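Kátia Mendonça
3 October 2021

OK so a few people asked how we set our rules for the hand-held gripper sessions, and I keep typing the same answer in DMs, so let me do it once and properly. Thread! (long one, get a coffee)

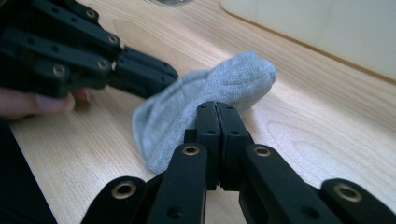
1/ Background first. I run the laundry tasks at Skosham. Socks, mostly. People wear or hold a pair of grippers, do a chore with them, and the recordings go off to train an arm. My whole job is making sure the recordings are worth training on, which comes down to a set of house rules that started as a sticky note and is now 18 rules long.

2/ Rule one, and I will fight for it: the gripper does the work. Your fingers stay on the grip. If your pinky reaches out and smooths down a corner of fabric, that take is gone, because the arm has no pinky. Everybody does it. I did it twice in one morning last February and had to bin my own takes, very humbling.

3/ Rule two is close fully before you lift. With knits you can get a lazy half grab that looks fine to you and then the cuff slides out on the way up. Close, wait a beat, lift. We say "close, breathe, lift" out loud to new people until they beg us to stop.

4/ Somebody asked if a dropped item ruins a take. No! Keep going, pick it back up, finish the task. We WANT those. What ruins it is stopping to look up and say sorry to whoever is in the room (there's a lot of that in week one).

5/ Start state. This is the one I changed my mind on. We used to lay every sock out flat and neat, toe pointing away from you. Lovely tidy data, useless in an actual home, where I have never once met a flat sock. Now the rule is scrunch it and let it land how it lands. No fixing it after.

6/ Same with the table. The old draft said clear it completely. The current one says take away anything that can break or spill if you bump it, and leave the rest alone. A strip of desk about as long as your forearm on each side of the item has to be free so both grippers can come in without climbing over stuff.

7/ Two hands, two jobs. One holds, the other moves. They can swap, but say which is which in your head before you start. When both tips go for the same fold at the same time you get this awful little tug of war, and then the arms learn the tug of war. Ask me how I know.

8/ Joints! Before every session, open and close each side all the way, slowly, and listen. A click means stop and tag it. Don't tighten anything yourself. I know you own a screwdriver. We have a form, it goes to Gondemov, they look after the hardware and they'd like to keep it that way.

9/ Sleeves. Push them up or wear something snug. A loose cuff can get into a linkage faster than you'd think, and fabric near fabric also confuses the labeling later on. Rings and bracelets come off too. Hair ties on the wrist count as bracelets (sorry).

10/ Breaks. 23 minutes on, then hands out of the grippers and shake them loose. It was longer before and the late takes were visibly worse — slower, sloppier, lots of squeezing too hard. You can't argue with a tired thumb. I tried for a good while.

11/ Privacy, which should be higher up this thread, my bad. Nothing with a name on it near the work surface. No mail, no pill bottles, no screens. Check before you start, and if you spot something halfway through, finish, then flag the take so it gets pulled. Flagging never counts against you. I'd put that on a T-shirt.

12/ And write down the weird ones. Our log has a free text box and the best things in it are stuff like "sock stuck to tip, static??" or "grabbed the desk edge by mistake." Caldeira, our sister site, copied the form and dropped the text box to save time. They put it back in a month.

13/ Things we still haven't settled: whether left-handers should swap the hold hand (I say yes, the draft says nothing), and how hard is too hard on stretchy stuff. If your group has a written rule for either one, please send it my way. I'll trade you our glove liner notes.

14/ Going to clean up the full list and post it once the team has had a go at the wording. Rule nine currently contains the word "floppy" three times and I've been told that's two too many.

18 replies · 2 shares

Recent from this author
Towels are harder than socks and I have opinions
Boltorer checklist: what we kept, what we cut
How to label a failed grasp without starting an argument

Contact · © 2021 Kátia Mendonça · Back to top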